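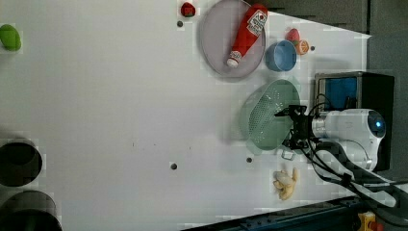 Play kitchens, and whether anyone needs the whole set

Every October the catalogues land and every one of them promises a complete pretend kitchen. I've been buying toy food for our toy library for long enough to doubt the word complete. The Starkeo catalogue lists 50 pieces in its big box, and 39 of those are food. I'd like to meet the kid who asked for that much food and so few things to put it in.

The gallery on this page has one picture so far. My notes on what's in it follow, along with a few grumbles.

Plate, lavender-grey
Raised rim, sensible shape. A rim matters more than the colour, whatever the catalogue says about "calming tones".

Ketchup bottle, red with a white cap
It's lying across the plate and it's longer than the plate can hold. Scale is where these collections usually fall down. I'm told children don't mind. Maybe not, but I do.

Bowl, light blue
No complaints. A plain bowl gets borrowed for soup, hats and drums.

Orange slice, by the bowl
The segments show on the cut face, so at least it's recognizable. The pinkish-red fruit beside it could be a peach or an apple. Bayu Tarigan, who sorts our returns, votes apple. I'm not convinced.

Colander, mint green
Plastic, with rows of small holes and a loop handle. My favourite piece, and the sort of thing the Pasaribu list always leaves out in favour of another cupcake.

Banana, pale yellow
Already peeled, with the flaps partly open. Fine, but you can't play at peeling it shut.

Strawberry
Small. Check it against your own choking-size gauge before you lend anything like it to the under-threes. "Suitable for all ages" on a box isn't good enough for me.

Page updated January 9, 2024. Wooden food gets its own page once I've finished arguing with the supplier.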